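Packaging Basics, Unit 4
Corrugated Board, Window Boxes and the Bench Grid
Handout for the evening group, revised April 2021
Prepared by Yupin Thaweesak

Please read this handout before you come to the practical. You do not have to learn it by heart. The words in the list at the end will be used in the May test, and students who missed Unit 3 should also ask Siriporn Sriwong for her notes on paper weights.

4.1 The surface under the work

Many students want to start with the box. I want to start with what is under the box. When you fold, measure or compare cartons, you need a surface that shows you quickly if something is crooked. In our course we use a white surface with a printed grid of thin dark lines. You put one edge of the carton along one line, and then you look at the next edge. If the carton is square, the second edge follows a line also. If it is not square, you see a thin wedge of white which becomes wider.

A printed sheet has one weakness. It can get small waves in it, and then the lines ripple a little. For checking a corner by eye this is not serious. For measuring, it is serious, and you must use the steel ruler. Do not count squares and multiply. Last year one group did so and their blank was too short on both sides. 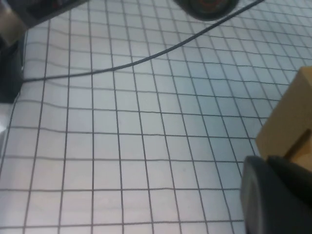

The eye also makes mistakes with perspective. Squares far from you look smaller than the squares near you, so a carton standing at the back of the table can look narrower than it is. Move your head until you are over the edge you want to judge, or bring the carton closer. Trinidad Tagle teaches her students to close one eye. I do not find it necessary, but you can try.

Cables on the table should lie flat. A carton which stands with one corner on a cable will rock, and the bottom flaps will look badly folded when they are in fact good. Check this first, before you blame your folding.

4.2 What corrugated board is made of

Ordinary single wall board has two flat sheets, called liners, and one wavy sheet between them, called the medium or the fluting. The three are glued together. The natural brown color is called kraft color in the trade, although the word kraft means first of all the pulping process. So be careful: a board can be brown and still have liners made of recycled fiber.

The flutes give the board its direction. Along the flutes it is stiff, across the flutes it bends easily. In most shipping cartons the flutes stand vertical in the side walls, and in this way they carry the load when boxes are stacked. If you cut a panel with the flutes lying down, the box looks the same from outside, but it is weaker under a stack.

4.3 Open boxes and window boxes

An open-topped box is good for things which people take out and put back many times. It has lost the help of its top flaps, however, and the long walls can bow outward. There are several remedies: a folded rim, a second layer, or simply a shorter wall.

A window is an opening cut in one wall and covered with clear plastic sheet. It lets a person see from the front what is in the box, and this is useful on a shelf above eye level, where you cannot look in from the top. Please remember these points when you design one:

Leave enough board on all sides of the opening. The strip below the window carries weight and the strip above it holds the wall straight.
Cut the corners clean. A cut that goes too far will start a tear.
Fix the plastic on the inside, so that the contents push it against the board and not away from it.
Clear plastic gives reflections. Test the window under the lamp in the room where the box will be used.

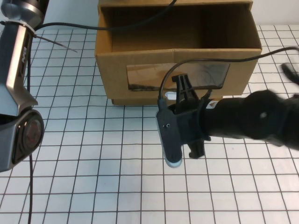

The inside of a brown box is always darker than you expect. Even with a window, the back wall lies in shadow, and small dark articles are hard to find there. Aiman Raju from the Fodcombe stockroom lines his boxes with white paper for this reason -- a cheap solution, and it can be changed when it gets dirty.

4.4 Reading a panel

Before you use a panel again, look at it in low light from one side. You are looking for creases. A crease which was made by the machine is straight and goes parallel to an edge. A crease from handling is often shallow and goes diagonally over the panel. It means that the flutes under it may be crushed, and they do not recover. Feel it with your thumb.
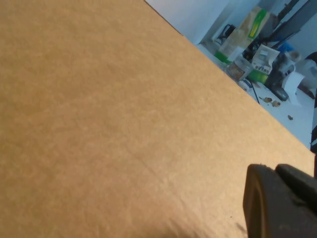 Fig. 3. Plain kraft-colored panel with a straight edge. A faint crease runs diagonally across the lower middle.

A faint crease is acceptable for a tray or a divider. I would not accept it for the wall of a box which will be stacked. Small differences in color, light and dark spots and visible fibers are normal and say nothing about strength.

4.5 Words for the test

Liner, medium, flute, single wall, double wall, blank, score line, flap, window, rim, kraft.

Homework: bring one used carton from home, opened flat, with the flute direction marked in pencil. Kamonchanok Wannasri will collect them at the door.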